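Gangadharan Shetty sold carpet for 24 years before he ever picked a paint color for anyone, and he still talks like a man with a tape measure in his back pocket. We met on Sun 5 January at his kitchen table, which was covered in paint cards, a plate of orange slices and three mugs I was told not to move.

I'd come to ask him about color, mostly. His little advice business, Indness, has a reputation in our part of town for talking people out of gray, and I have a gray living room, so I was a bit nervous (he asked to see a picture on my phone within two minutes, and he made a face).

"Gray is fine," he said, handing the phone back. "Gray is fine if you chose it. Did you choose it?"

I didn't. It came with the house. He nodded like a doctor who'd been expecting that answer.

He grew up in a house where every room was green, because his father had bought a huge amount of green paint from a shop that was closing. "Bedroom, kitchen, the outside toilet, all the same green. I went to my friend's house and they had a yellow wall and I thought they must be rich." He laughed so hard at this that he had to get up and walk to the sink.

The carpet job was at a store called Eberhard, where he started on the loading dock and ended up running the floor. He says he learned everything there, and most of it was about watching customers' feet. People would tell him they wanted something pale and elegant, and then he'd look down and see work boots. So he'd walk them over to the browns.

"Brown, with some speckle in it. Nobody dreams about brown carpet. But I have customers from that time who still have it and it still looks the same as the day we put it in!"

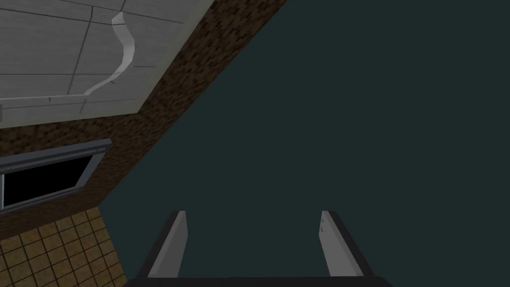
Pale gray tile beside speckled brown, in a computer rendering.

I asked him whether there's a rule for putting two floors next to each other, because I've got a spot at home where the kitchen meets the hall and I've hated it for years. He doesn't like rules much. What he does is put a sample of each on the ground, right at the doorway, and leave them there for a week. You step over them in the morning and at night, with the lamp on and with the lamp off. If you've stopped noticing them by the weekend, go ahead and buy them.

"And don't ask your sister," he said. "Everybody asks their sister. Your sister has her own house."

He left Eberhard at 47, in July, with no plan at all. His wife gave him until the end of summer to find something to do outside the home. A neighbor was painting her porch and couldn't decide between two blues, and he went over there with a folding chair and sat with her for an afternoon. She paid him in tomatoes. The next neighbor paid him in money, and that was more or less the start of Indness. The name is what was left of a longer one after the sign painter ran out of board, and he's never fixed it.

These days he charges by the room and he brings his own lamps, four of them, in a fishing bag. He won't look at a paint card under a ceiling light. He got pretty worked up about this, and I have a full page of notes on light bulbs that I'm going to spare you, but the short version is: buy the bulbs first, then pick the paint.

What about strong colors, I wanted to know. I've always been scared of red. I had a red bathroom in my first apartment and it felt like brushing my teeth inside a tomato.

"How many walls?" he asked.

All of them. Ceiling too.

"Well, of course!" He actually slapped the table, and one of the mugs jumped. He loves red, it turns out, but on one wall, and he likes it best on wood, where some of the grain can still show. 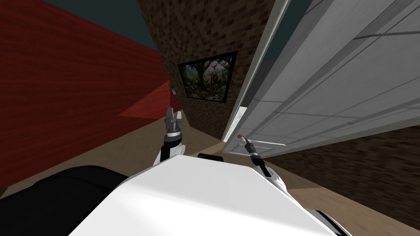

He'd sooner see a person be brave in one place and go easy everywhere else. The other thing he tells people is to think about what they already own. A client once spent 2,000 dollars having her dining room done in a deep plum, and then found that she couldn't stand her own curtains, her chairs or her grandmother's rug in there. He'd have had her start with the rug.

He's 54 now and thinking about taking on a helper, somebody young who can carry the fishing bag up stairs. His wife would like him to write a book. He says he has one page so far and it's about primer.

Before I left he went through the paint cards and pulled out a warm, sandy color for my living room, then changed his mind and gave me two more. They're taped up next to the window as I write this. My sister likes the middle one.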